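피 한 방울로 뭘 알아낸다는 거야?
어린이 과학 읽을거리 | 병원 검사실 편

건강검진 날, 팔을 걷으라는 말을 들으면 갑자기 화장실에 가고 싶어진다. 이상한 일은 아니다. 어른들도 그런다. 안 그런 척을 좀 더 잘할 뿐이다. 그런데 뽑아 간 피는 그다음에 어디로 갈까? 간호사 선생님이 집에 가져가지는 않는다. 피는 검사실로 간다.

검사실에는 누가 있을까?

검사실에서 일하는 사람을 임상병리사라고 한다. 이름이 길어서 한 번에 외우기 어렵지만, 하는 일은 탐정과 비슷하다. 다만 돋보기 대신 현미경을 쓰고, 범인 대신 세균을 찾는다. 추격전은 없다. 대부분 의자에 앉아서 한다.

피가 담긴 작은 관에는 이름과 막대 모양 부호가 붙는다. 이걸 빼먹으면 큰일이다. 내 피와 옆집 할아버지 피가 바뀌면, 열 살인 내가 혈압약을 먹으라는 말을 들을 수도 있으니까.

빙글빙글 도는 기계

관 몇 개는 원심분리기라는 기계에 들어간다. 놀이공원 회전 기구와 비슷한데, 훨씬 빨리 돌고 아무도 소리를 지르지 않는다. 한참 돌리고 나면 무거운 적혈구는 아래로 가라앉고 노르스름한 물 같은 것이 위에 남는다. 위에 남은 것을 혈장이나 혈청이라고 부른다. 둘은 조금 다르지만, 그 차이를 설명하면 다들 책을 덮으니 넘어가자.

숫자는 무슨 뜻일까?

결과지에는 숫자가 잔뜩 나온다. 예를 들어 혈당은 피 속에 녹아 있는 포도당의 양이다. 아침을 굶고 쟀을 때 126 이상이면 의사 선생님이 당뇨병인지 더 자세히 살펴본다. 밥을 먹고 나면 혈당은 누구나 올라간다. 그래서 "굶고 오세요"라고 하는 것이다. 우리를 괴롭히려는 뜻은 없다. 아마도.

그럼 물은 마셔도 될까? 맹물은 괜찮다고 하는 검사가 많지만, 검사마다 다르니 병원에서 알려 준 대로 하면 된다. 주스는 물이 아니다. 코코아도 물이 아니다. 물로 만들었다고 우겨도 소용없다.

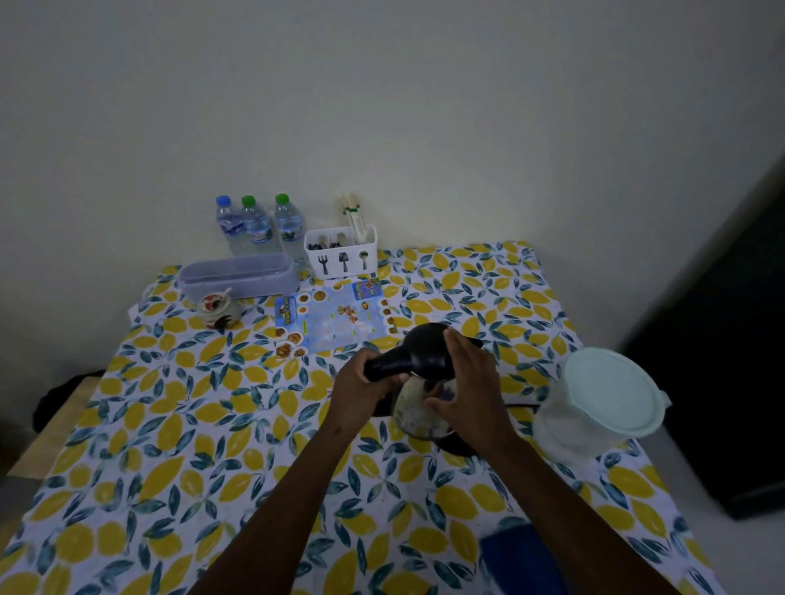
세균은 왜 기다려야 할까?

목이 아플 때 긴 면봉으로 목구멍을 문지르는 검사가 있다. 우웩 소리가 절로 나는 바로 그 검사다. 면봉에 묻은 세균은 너무 적어서 그대로는 알아보기 어렵다. 그래서 납작한 접시에 옮기고 따뜻한 곳에 둔다. 접시에는 세균이 좋아하는 먹이가 깔려 있다. 우리는 목이 아파 죽도 못 먹는데 세균은 뷔페에 간 셈이다.

세균이 늘어나 눈에 보이는 점이 되려면 보통 하루 넘게 걸리고, 종류까지 알아내려면 대략 3일이 걸리기도 한다. 재촉해도 소용없다. 세균은 남의 사정을 봐주지 않는다.

집에서 해 보기: 나도 원심분리기

준비물은 뚜껑 있는 투명한 병, 흙 두 숟가락, 물 200밀리리터.

1. 병에 흙과 물을 넣고 뚜껑을 꽉 닫는다. '꽉'이 중요하다.
2. 병을 힘껏 흔든 다음 창가에 가만히 둔다.
3. 한 시간 뒤에 들여다본다. 굵은 알갱이는 바닥에, 고운 흙은 그 위에 쌓여 있을 것이다.

원심분리기는 이 일을 몇 분 만에 해낸다. 우리는 기계가 아니니까 기다리는 동안 숙제를 하면 된다. 싫으면 병을 계속 쳐다봐도 된다.

낱말 풀이

적혈구: 산소를 나르는 빨간 세포. 피가 빨간 까닭이다.
배지: 세균을 키우는 먹이. 가슴에 다는 배지와는 상관없다.
검체: 검사하려고 몸에서 얻은 것. 피, 침, 오줌이 모두 검체다. 오줌도 여기서는 꽤 귀한 대접을 받는다.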